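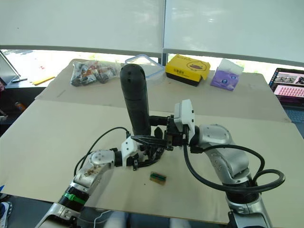
The big table, with cardboard down and the yellow duck box at the back.

Hi, and welcome to Sketeo! I started this little packing shop in Clemthorpe with one table and 22 orders, and now I send out 200 parcels in a good month (December is another story). I pack odds and ends for small sellers, mostly kitchen bits, toys and gadgets, the stuff that never fits a standard box.

I still lay everything out on cardboard first, because I like to see the whole order before I pick a carton. Clear bags and lidded tubs are my favorites, I'll admit it!

My cartons come from Charvát over in Claramdale, 100 at a time. Drop-offs are open until 7 in the evening, so come by and bring me something awkward to wrap.

Last updated: March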